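Marsden Makers Forum > Robotics > Learning and control
Thread: Coffee spill results, staged demos beat one long policy (long post, sorry)

slindsay
Posted 2025-04-06
Okay, I've been sitting on this for weeks and I'm finally allowed to talk about it! Some of you will remember my September thread where I was moaning about long tasks. Pick and place was going fine, but anything with a change of mind in the middle (let go of one thing, go find another, come back) just fell over.

So we went with cleaning up after a coffee. Tipped cup, small puddle, folded cloth. The arm has to stand the cup up, fetch the cloth, wipe the puddle and park the cloth off to the side. Tsegereda Lemma and I did all the teleop at the Prikville lab over the summer, 948 demos in total, and my wrists have only just forgiven me.

The method is dead simple. Same data, same network, two ways of training it. In the first, each demo goes in whole. In the second, we label each demo by stage (cup, reach, wipe, park) and the policy also has to predict which stage it's in at every step. It gets its own last stage guess fed back in. That's the entire trick! No planner, no separate skills stitched together.

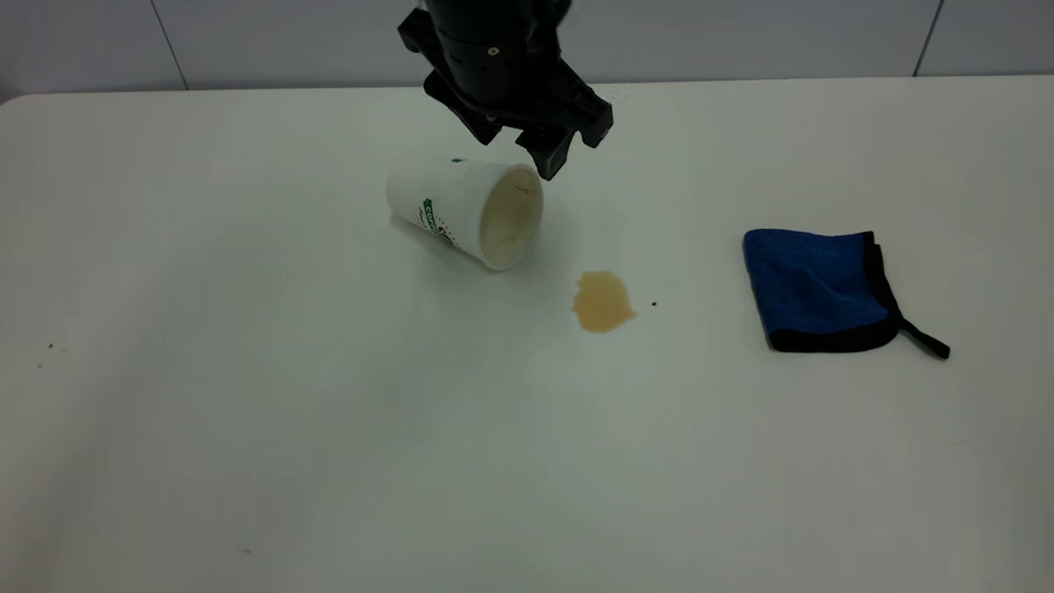 Cup stage. Gripper over the tipped cup, with the spill and the folded cloth over to the right.

We ran 100 trials of each. Whole-demo training finished the full job 41 times. With the stage labels it was 78. I honestly thought I'd mixed up the folders, so Tsegereda re-ran the scoring from the logs without telling me which was which, and she got the same numbers.

What the whole-demo version loves to do is go back to the cup. It'll stand the cup up beautifully, drift toward the cloth, then wander back and fuss with a cup that's already fine. The staged one hardly ever does that.

Ask me anything, I'm very happy to talk about this until the moderators stop me.

gearbox_cal
Fantastic stuff. I've been hoping someone would try this on something messier than blocks. How long is a trial? And are the labels by hand?

slindsay
Time limit is 128 seconds, and most good runs are well under that. Labels by hand, yes. We scrub through and mark three change points per demo. You get quick at it, and it's a decent podcast job. We ended up with a few demos where Tsegereda and I disagreed on where "reach" turns into "wipe", and we went with her call every time so at least it's one person's taste.

dfothergill
Nice work, and I mean that, but I don't buy the headline yet. You've given the second policy extra information the first one never had. Of course it does better. A fair comparison would give the first one something of the same size, say a random label or a plain timer, and see how much of the gain goes away.

Also, what are the failures in the other 22? If they're all grasp failures at the cup then the stage idea is solid and your gripper is the problem. If they're at the cloth, I'd be less keen.

slindsay
Dean, fair point on the timer, and we did run that one! I left it out because the post was already a mile long. Feeding in elapsed time got 52 out of 100. So a bit of the gain is just "knows it's late in the job", and the rest seems to come from the stages. Random labels we haven't tried.

Failures: 13 at the cloth, five at the cup, four ran out the clock while wiping. The cloth is the hard bit. It's folded microfibre, blue with a black edge and a little hanging loop, and when the fingers come in a touch high they get one layer and the fold opens up. After that the policy has never seen a cloth that shape and you may as well go make tea.

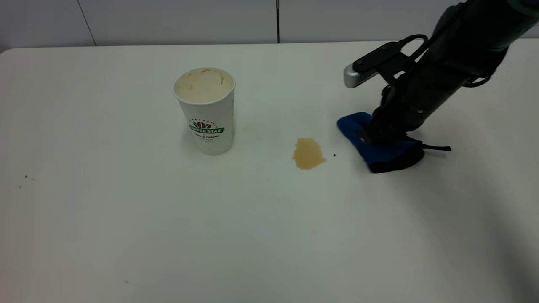 Gripper pressed onto the cloth, cup upright on the left, spill in between.

In the moment in that second picture the fingers are right down on the pad, which is where you want them. We changed the demos partway through so that we always push into the cloth before closing, and I think that one habit was worth more than any of the network fiddling we did.

mhairi_c
Hang on, you changed how you drove partway through? So the early demos and the late ones teach different grasps? That would worry me more than Dean's thing. Were both policies trained on the same mix?

slindsay
Same mix for both, every demo, same order shuffled. But yes, the early ones are in there. We talked about tossing them and didn't. I can tell you it's the first 210.

mhairi_c
Then please, please train one without them. We had this at Gellolport with a drawer task, two people pulling handles two different ways, and dropping the odd ones out did more than doubling the data. I'd bet a coffee your cloth failures come down.

dfothergill
Seconding Mhairi. And I'd still like random labels. If those come back at 41 I'll shut up and say it's a lovely result.

gearbox_cal
Dean saying "lovely result", somebody save the page.

Different question. Is the puddle always in the same spot? In both shots it's between the cup and the cloth. If it never moves much I'd guess the wipe is half memory.

slindsay
It moves, but not enough, you're right. We keep it in the middle area of the table, and the cloth always starts on the right. I tried a handful of runs with the cloth starting on the left and it went to the right anyway and patted the bare table, very gently, several times. So please don't read this as "cleans tables". It cleans this table, this way round.

The scoring for the wipe is by eye too. We call it done if there's no tan patch left when you stand over it. Callum Lambert wants us to score it by pixel count and he's probably right.

tlemma
Tsegereda here, made an account to say the label disagreements were not "a few". Otherwise all correct :)

I've started the run without the early demos this morning. It's 3,560 steps between checkpoints, so there'll be something to test by midweek. I'll add Dean's random labels after it, they can share the same trial list so the cup poses match. Cloth on the left needs new demos and I'd like a new chair first.

mhairi_c
Brilliant, thank you! If you can share the cup poses as well I'll set up the same thing on our arm in Norkport. We've got a different gripper with softer pads, so the cloth might go better and the cup might go worse.

tlemma
Yes, will send you the list and the label tool tonight. It's a very ugly tool. Space bar marks a change point, and there is no undo.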